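How to object to a planning application (and be read)

Posted 22/08/2020 in Guides

Sooner or later a laminated notice will appear on a lamp post near you, tied on at the one height where neither tall nor short people can read it. It will say that somebody wishes to build something. You have a few weeks to say what you think, and most people spend them saying it to the dog.

I have been sending objections to Rurkham Borough Council for longer than is healthy. Some were even mentioned in the officer's report, once by the right name. These are the steps I follow now. They apply to England, and your own council will have its own little ways.

Step 1. Find the reference number

It's on the notice. Without it your letter goes into a general inbox, where it will be very peaceful. Rurkham uses an online portal called Plotby, which logs you out if you pause to think, so write your comments somewhere else and paste them in at the end. The search box wants the slash in the reference. It won't tell you it wants the slash.

Step 2. Read the drawings, then the form

Start with the site plan and the elevations. Then open the application form and compare. When Lahtinen Homes applied to build behind the old bus depot, the form gave the plot as 3,806 square metres and the plan showed a boundary that took in half the allotment path. Three of us pointed it out and a corrected plan appeared without a word of apology.

Step 3. Stick to what counts

Councillors can only weigh planning matters. Loss of light, overlooking, road safety, parking, drainage, noise, trees, and whether the thing fits the local plan. They can't weigh the value of your house, your view, or your opinion of the applicant's character, however well researched.

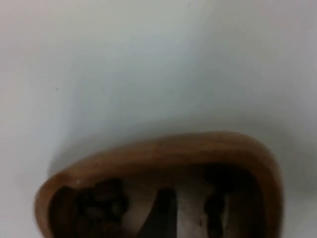

Policy numbers are your friends. Download the local plan, search it for the word that's bothering you (try "amenity", they love amenity) and quote the policy by number. Then be exact about the harm. "Out of keeping" can be waved away in a line, but "a brown, rounded block against a row of plain white walls" has to be answered by someone. Say which window loses the light and at what time of day. If you're complaining about traffic, name the junction.

Step 4. Keep it to 500 words

Plotby will accept far more, and people do send far more. One of my early efforts ran to nine pages and had a section on the Romans. Put your strongest point first, give each point its own short paragraph, and leave out the capital letters.

Don't copy and paste a neighbour's letter either. Identical letters tend to be summarised as one point, whereas a few plain sentences about your own kitchen may get a paragraph to themselves.

Step 5. Write to your ward councillor

Do this early. At Rurkham a councillor can ask for an application to go to a public meeting instead of being settled by officers, but the request has to arrive before the consultation closes. Be brief and polite. In March I sent mine a link to a piece on Jurnora, our local news site, and got an answer the same afternoon, mostly about the comments underneath it.

Step 6. Speak, if they'll let you

Objectors at Rurkham get 4 minutes between them, so agree beforehand who is talking. Meetings are on video for now, which means you must register with the clerk 2 working days ahead and find the mute button by yourself. Read your speech aloud with a timer. It is too long. Cut the bit you're proudest of and read it again.

Step 7. Check the decision notice

It goes up on the portal, sometimes before anybody emails you. Even if permission is granted, look at the conditions: working hours, screening, where the lorries go. Print them out and keep them by the door. If the digger starts up at six in the morning you'll want the condition number to hand when you ring enforcement, who will ask for it, and then ask you to put it in an email.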